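Section 6. Washing and Refitting the Fabric Cover

The Jasberg daybed is supplied with a removable fabric cover in two parts: the seat cover and the back cover. Wash both parts at the same time so that the color remains even. Covers sold under the Skinberg name are cut to a different pattern and do not fit this model.

Before you begin

Read the care label sewn inside the seat cover. If the label and this section differ, follow the label.

CAUTION: Do not remove the white inner lining from the cushions. The filling will escape and cannot be replaced at home.

Removing the cover

1. Lift the seat cushion off the base and place it on a clean floor with the zipper facing up.
2. Open the zipper fully. The zipper has no pull tab. Pass a paper clip through the slider and draw it along slowly.
3. Fold back the long edge of the cover and ease out the cushion, one corner at a time.
4. Repeat for the back cushion.
5. Close both zippers before washing. Open teeth may snag the fabric.

Washing

6. Turn each part inside out and wash it separately from other laundry, in cold water, on a gentle cycle. Use a mild liquid detergent without bleach.
7. Remove the cover from the machine as soon as the cycle ends. Shake it out and pull the seams straight by hand.

NOTE: Do not tumble dry. Covers made before August are not preshrunk and may lose up to 2 percent of their length in the first wash.

Drying

8. Hang the cover over a line or a wide rail, away from direct sun. Spread the corners so that no part lies folded on itself.
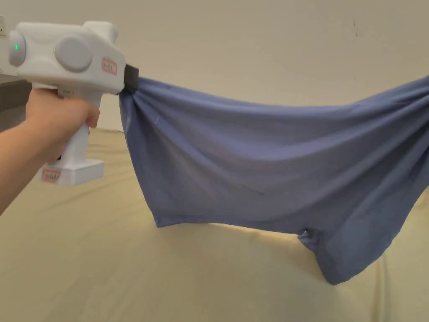 9. Leave the cover to dry for at least 18 hours - longer in humid rooms. Piping holds water after the flat areas feel dry, so check it along its full length.

Refitting

10. Turn the cover right side out and insert the cushion, rear corners first.
11. Press the filling into each corner, then close the zipper.

CAUTION: Do not force the zipper. If it will not close, remove the cushion and begin again at step 10.

Replacement covers may be ordered from Revgate Customer Service, attention Cuiping Mao. Please quote the model name and the color code printed on the care label.

Section revised October 5, 2022.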